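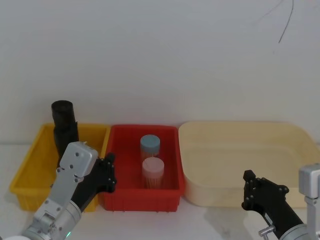
Table 2, both arms in front, red and yellow crates and the cream tub in place.

Open day walk-through, Driva demo room
Date: September 24, 2026
Filled in by: me, on my feet, with a bad pen

1. Table clear of cups, badges and phones. OK
I took two coffees off table 1 before I even got my coat off. Table 2 was fine!

2. Crates lined up and flat on the table. OK
Yellow left, red middle, tub right, same as the sheet from Zistitz. I gave the red one a good shove and it stayed put.

3. Jars upright, lids on. OK
The two jars of sticks are both in the red crate. Please keep the lids on all day, I picked those little sticks off the floor last time and there were 300 to a jar (never again).

4. Tub empty before the first group. OK

5. Fingers and wrists, screws snug. OK, with a note
Went over both hands with the small driver. One screw on the right hand took a quarter turn, the rest were tight. Check that one again at lunch.

6. Emergency stop. OK
Pressed it twice from the visitor side and once from the operator chair. Both arms quit right away every time.

7. Visitor line on the floor. NOT OK
The tape is peeling by the door and somebody is going to catch a heel on it. I stuck it back down but it needs a fresh strip before we open.

8. Cables. FIX
The thin one hanging down the wall on the right is well above the crates, but I'd still like it clipped up. The floor cables are all under covers.

9. Group size. OK
Max 16 in the room at once, and that's counting whoever is giving the talk. We have 212 signed up so far, so the Salazar folks at the front desk have the time slots and a clicker.

10. Fire door and extinguisher. OK
Door opens all the way, tag is in date.

Still open: items 7 and 8, plus the lunch check on item 5. Initial next to each one when it's done and leave the sheet on the clipboard by the door.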